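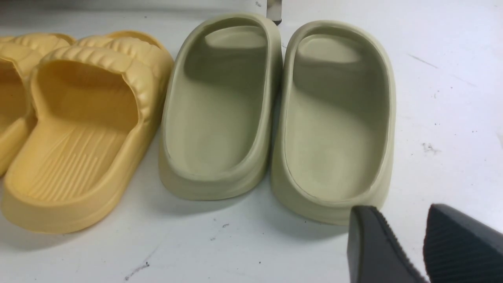
Indoor slides: what changes in March

The indoor shoe shelf at the Pridar building has been in place for two winters now, and the floors on the ground level look better for it. Starting in March we are extending the same arrangement to the second floor. Corina Ardeleanu has put together the details below with help from Erick Ondieki, who looks after the entryway.

How it works

Outdoor shoes come off at the bench inside the front door and go on the lower rack. Indoor slides are on the upper shelves. If you keep your own pair here, write your name inside the strap or on the sole with a laundry marker. If you use the shared pairs, take one that fits and put it back in the return bin when you leave. Please don't put shared slides straight back on the shelf after wearing them. They get washed first.

Guests should be offered a pair at the door. It helps to mention the slides when you invite people, especially if they are coming for the Wednesday supper, when the bench gets crowded between 6:00 and 6:30.

Colors and sizes

Several members asked for a way to tell sizes apart without turning every shoe over. From March the shared slides will be sorted by color. Mustard yellow is for the smaller sizes, up to a women's 8. Sage green is for everything above that. The size is still marked on a tag tied to each pair, so check the tag if you are between the two.

The yellow ones have the puffy ribbed strap and raised ridges on the footbed. Some people like the ridges and some find them too much in bare feet. Socks take care of it for most. The green ones are smooth inside and have a high wall all the way around, so they feel closer to a clog. They are easier to wipe out, too. If you have a wide foot, try the green before you decide that nothing on the shelf fits you.

Children's sizes are in the basket under the coat hooks and are not sorted by color. Yaa Akolgo is collecting outgrown pairs in good condition. You can leave them in the basket or hand them to her at supper.

Cleaning

Shared slides are washed twice a week in the utility sink. Marius Matei and Valentin Văduva have been doing this since the fall and would be glad of another pair of hands on Saturday mornings. It takes less than an hour.

The method is simple. Fill the sink with lukewarm water and a squirt of dish soap. Scrub the footbed and the inside of the strap with the soft brush hanging on the left. The ridged footbeds need the brush run along the grooves, then across them. Rinse well, shake out the water, and stand the slides on the drying rack with the heels down. They should stay there overnight.

Please keep them off the radiators and out of the dryer. Molded foam shrinks with heat, and last winter we lost four pairs that way. They came out nearly a full size smaller and one of them curled at the toe. The same goes for leaving them in a parked car in summer. Bleach is also out, as it takes the color unevenly.

For scuffs that don't come off with soap, use a paste of baking soda and water and an old toothbrush. Black marks from the stair edges usually lift after a minute or so of rubbing. Stains from the turmeric dye workshop do not.

Putting them out

Once dry, slides go back on the shelf in pairs, side by side, heels toward the room and toes toward the wall. That way people can step up, drop a pair on the floor, and slide their feet in without turning them around. Keep lefts and rights together. We have had a number of mismatched pairs lately, mainly in the green, where the two shoes look alike at a glance in the evening light.

If you find a single slide with no partner, put it in the tray on top of the rack. Erick goes through the tray at the end of each week.

Cost

The new pairs, the extra shelf and the drying rack came to $715, paid from the building fund. The fund stands at $2,350 after the purchase. There is no charge for using the shared slides. If you would like to buy a pair of your own through the group order, add your name, size and color to the sheet by the mailboxes before the end of the month. Corina will place one order and let everyone know when it arrives.

When to retire a pair

Slides wear out at the heel first. If the tread is gone, they get slippery on the tile in the kitchen passage, and that is where most of our stumbles have happened. Check the bottoms when you wash them. Anything worn smooth goes in the box marked OUT, even if the top still looks fine. A split strap goes in the same box. Glue has been tried and does not hold.

Outdoor use

The shared slides are for inside only, and that includes trips to the trash and the mailboxes. A pair of old rubber clogs is kept by the back door for that purpose. They fit nearly everyone badly but will get you to the bins and back.

Questions about sizes or the group order can go to Corina. To help with washing, talk to Marius or Valentin at supper.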